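Spent the past two weeks swapping grippers on the same arm so I could compare them with as little else changing as possible. Writing up the notes as a thread because several people asked which one to buy.

The two candidates are the Felatance parallel jaw and the Gunuleo two-finger. Same arm, same wrist mount, same bin, same controller for the first week. I changed the controller in the second week and will get to that.

Test is bin picking. Object goes in at a marked pose, arm picks it, lifts, holds for 3 seconds, puts it down. 30 picks per object per gripper. A pick counts if the object is still held at the end of the hold. No partial credit.

Felatance first. It's stiff and it closes fast. Out of the box the fingers were not parallel. I shimmed one side and it stayed put after that.

Gunuleo is slower and has more give at the fingertips. Cabling is worse. The connector comes out the side of the body, so the wire wants to go exactly where the bin wall is. Plan on a right-angle adapter.

Speaking of cabling, leave more slack than you think at the last joint. I set mine with the arm straight up, then sent it to the far corner and pulled a connector out of its socket. Lost an afternoon to one bent pin.

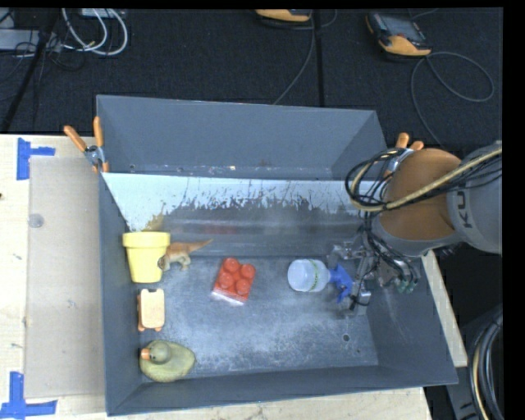
Object choice matters more than I expected going in. My first set was all boxes and both grippers looked perfect, so the numbers were useless. Now I want a mix of flat sides, tapers and round things. The red block with the four studs is my baseline, and if a gripper can't do that one I stop and look for a wiring fault. The spray bottle on its side is harder, with the trigger sticking out where a finger wants to go. The duck and the dinosaur have hardly any flat surface between them. The flower pot tapers toward the base, so a low grip tends to slide.

Results on the block: no difference. Both got all 30. Moving on.

Spray bottle: Felatance kept closing on the trigger and turning the bottle as it lifted. Gunuleo did better because the fingertips gave a little and settled onto the body. I moved the approach point toward the middle of the bottle and the gap mostly went away. So part of that result was my grasp planning and I'm not going to blame the hardware for it.

Flower pot: Felatance wins clearly if you go for the rim. Gunuleo's fingers flex on the thick edge and it tips. From the side, lower down, neither one is good.

Dinosaur: depends entirely on which way it's facing. I don't trust my numbers here and I'm running it again.

Someone asked about cameras. I have a Buzatu depth camera on a fixed mount. It's fine on matte objects and bad on shiny or see-through ones. Bottles come back with holes in the point cloud. Turning the exposure down helped more than any of the filters did.

I also tried mounting the camera on the wrist for a day. Better close-up views, but every move needed a pause for the image to settle, and the cable was one more thing to snag. Went back to the fixed mount.

Week two, controller. Switched from the stock one to the Bititz board. Command rate on mine is set to 500 Hz and motion is visibly smoother near contact. Setup docs are thin. Debashish Chowdhury pointed me to the setting that stops it from dropping back to position mode after a fault - thank you, I would not have found that.

One warning on the Bititz: it does not save gripper force limits after a power cycle. Mine came up at full force and cracked a fingertip pad. Put the limits in your startup script.

If you pick mostly rigid parts with known poses, I'd get the Felatance. For mixed objects and so-so pose estimates, the Gunuleo, plus the adapter. I'm keeping the Gunuleo on for now.

Sze-wing Chow asked for the raw logs. I'll post them Wed 12 July, after the dinosaur reruns. They're CSV, one row per pick, with commanded and measured finger width. Force is in there too but only for the second week.

Suction is next, if the pump gets here. Send me objects you want tested, nothing heavier than a full spray bottle please.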